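Vimura FAQ

Last edit 18 Jul 2026, Chidubem Akpan. Short version, longer one when the paper is out.

What is Vimura?
A way to train door and room-to-room policies in simulation only. No real robot data in the training set.

How much data?
263 demos, all teleoperated in sim, two arms. Wing-sze Hsieh did most of them. We hold out 15 for validation.

What does the policy get as input?
Head view plus joint states. No depth, no map. We randomize head tilt hard, so the policy has to cope with walls and doorways at steep angles. One view with both grippers up and a doorway between them:
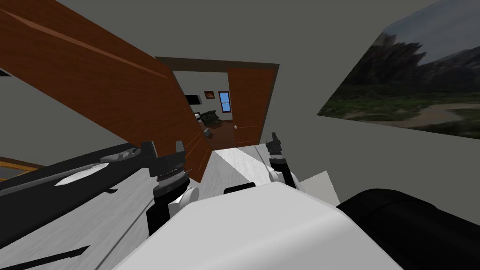 Does the tilt thing really help?
Yes in sim. Without it the policy drifts into the door frame once the head moves. Numbers in the paper, still re-runing two seeds.

Why keep paintings and furniture in the rooms?
Bare rooms gave us policies that locked on to the frame color. Clutter fixed most of that, not all.

Real robot results?
Not yet. Transfer tests at Drilitdale are next, dont ask for a date.

Can I get the code?
After review. Scene files first, then the training scripts.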